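Reading the electricity balance sheet: notes for session 2
By Zoia Shevchuk
June 19, 2024
17 shares | 12 comments

Okay, so last time we got as far as what a kilowatt-hour is and why your professor gets twitchy when people mix it up with a kilowatt. I promised we'd move on to trade, so let's do that. Have the Mandivby worksheet open next to you if you can, because I'm going to keep pointing back at it (it's a made-for-class country, so don't go looking for it on a map).

Start with the basic line. Whatever a country generates, plus whatever it brings in over the border, minus whatever it sends out, is what's available for use at home. Then you take off the losses in the wires and what the power stations use themselves, and you're left with final consumption. I write it on the board every year and every year somebody subtracts imports. Please don't subtract imports!

Now, the part that trips people up is that a country can import and export power on the very same day. It feels wrong the first time you see it. If Mandivby is short of power, why is it selling any? Well, it's short at seven in the evening when everyone gets home and turns the stove on, and it has plenty at one in the afternoon when the solar plants are going full tilt. Add up the whole day and you get a number under imports and a number under exports, and both of them are real. The net figure (imports minus exports) hides all of that. I like net figures for a headline and I don't trust them for much else.

There's a geography reason too. Say the north of the country is a long way from the big power stations but right up against a neighbor's grid. It can be cheaper to buy across the border up there and sell across a different border down south than to haul everything through your own lines. Look at the Cellari interconnector on the worksheet. Power goes in both directions on it, sometimes within a couple of hours.

Next up is money against volume, and this is my favorite bit, so bear with me. The customs table gives you what was paid. The grid operator's table gives you how much energy crossed the border. Divide the first by the second and you have an average price per megawatt-hour. Easy enough! But if the bill goes down, you can't say from the bill alone that power got cheaper. Maybe the country just bought less of it. Maybe it bought the same amount, only at night. You need both tables, and you need to check that they cover the same months, which in real statistics they very often don't. Customs people may log a shipment when the invoice is settled, and the grid people log it when the meter turns.
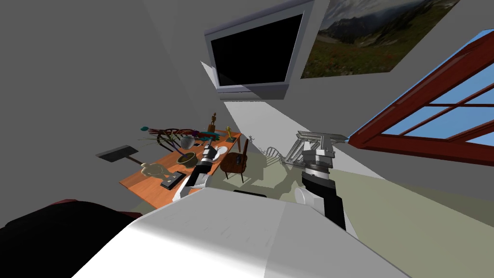
Yoga Raju wrote in after session 1 that the price you get from dividing the two tables can't be what anyone paid in any given hour, so why bother with it at all. Muchen Zou asked more or less the same thing and wanted to know whether we could use the hourly market price instead.

Good, yes, fair question. You're both right that it's an average and that it smooths over everything interesting. I'd still work it out every time. If it lands way outside the range of market prices for the quarter, then something is off with one of your tables, and you've found that out in under a minute. Hourly prices are better if you have them, but a lot of cross-border power moves under long contracts, and those don't show up on the exchange. In the worksheet, the Vasylenko contract is one of these. The price is fixed for the year and it doesn't care what the market did on Tuesday.

A word on units before you start the homework. The worksheet gives volumes in gigawatt-hours and the price you're after is per megawatt-hour, so there's a thousand sitting in there waiting to bite you. Write the units next to every single number, even when it feels silly. I do it myself, and I've been at this for years.

For next time, please do problems 2 and 12. In problem 2 you build the full balance for Mandivby from the raw tables. Problem 12 is longer, and part of it asks you to explain in words why the import bill rose while the volume fell. A short paragraph is plenty. If you're stuck on the currency conversion, use the quarterly average rate from the back page, and say that you did.

The reading is the Esau chapter on interconnectors. Skip the section on frequency control for now, we'll get to it after the break.

Contact: Zoia Shevchuk, course page | Back to top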